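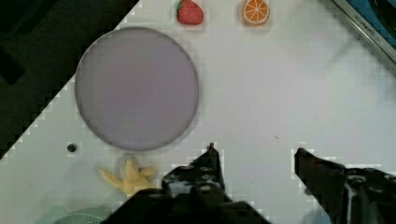

Betreff: Re: [spielausleihe] Küchensatz Bellini, Packliste und Tischbelegung

Zuletzt aktualisiert: 21.03.2019

Hallo Liste,

Antworten zum Küchensatz unten im Zitat. Stand ist die Belegung am weißen Tisch in Wallville, Plattenlänge 1390 mm.

> Die Packliste aus Januar führt das Spielobst unter "Kleinteile, diverse".
> Beim Rücklauf ist damit keine Kontrolle möglich. Bitte einzeln aufführen.

Erledigt. Erdbeere, Tomate und Orangenscheibe haben jetzt eigene Zeilen. Das gelbe Teil steht vorläufig als "Banane/Mais" in der Liste, weil die alte Bezeichnung fehlt. Wer den Lieferschein von Findadard noch hat, bitte melden.

> Der Teller ist bei uns als "grau" eingetragen, in Protby als "lila".
> Sind das zwei verschiedene Artikel?

Nein, ein Artikel. Die Farbe liegt dazwischen, neuer Eintrag: "Teller, rund, lavendelgrau, Rand etwas dunkler". Bitte die Altbezeichnungen in beiden Listen überschreiben und keine zweite Artikelnummer anlegen.

> Sollen Pfanne und Sieb weiter in dieselbe Kiste wie die Tassen?

Nein, künftig getrennt. Das mintgrüne ovale Sieb hat an beiden Enden einen flachen Griff und verkantet in der kleinen Kiste. Es kommt in die große, zusammen mit der schwarzen Pfanne und dem grünen Pfannenwender. Der dunkelgraue Topf geht ebenfalls dorthin. Auf dem Tisch liegt das Geschirr links, das Obst rechts vom Teller.
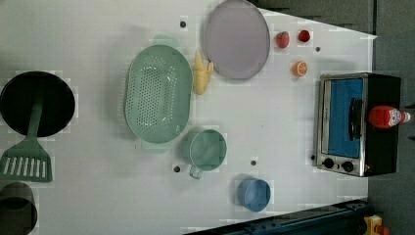

Offene Punkte

1. Löcher in der Tischplatte. Die Platte hat mehrere kleine runde Löcher, verteilt über die Fläche. Vorschlag: offen lassen. Abdeckkappen lösen sich bei jeder Reinigung und müssten dann selbst auf die Packliste.

2. Kaution. Bisher 20 Euro je Satz. Für den Küchensatz halte ich das weiterhin für ausreichend — Ersatzobst ist einzeln lieferbar.

3. Etiketten. Von der Rolle mit 2000 Stück sind noch 100 übrig. Die reichen für diesen Satz, für die Werkbank nicht mehr.
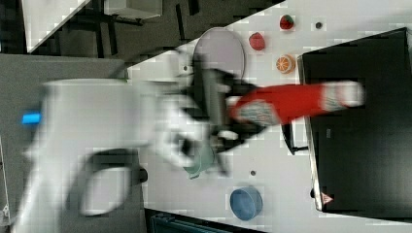
Textilien fehlen in der Packliste bisher ganz. Betroffen ist vor allem das rote Tuch: langer Streifen, ein gräulich gemusterter Abschnitt, ein Ende weißlich. Ich trage es als "Tuch, rot, gemustert" ein, Lagerort oben in der großen Kiste, gefaltet. Waschgang wie bei den Verkleidungssachen, also separat von den hellen Teilen. Falls in Protby weitere Tücher zum Satz gehören, bitte Maße durchgeben — die Kiste ist sonst zu knapp bemessen.

Die korrigierte Liste liegt im Ordner Bellini, Blatt 2. Einwände bitte hier über die Liste.

Gruß aus Wallville

Ähnliche Beiträge in dieser Liste
- Werkbank: Schrauben nach Länge sortieren?
- Etiketten nachbestellen, Sammelbestellung Findadard
- Rücklaufkontrolle Protby, Protokollvorlage
- Re: Reinigung von Spielgeschirr aus Kunststoff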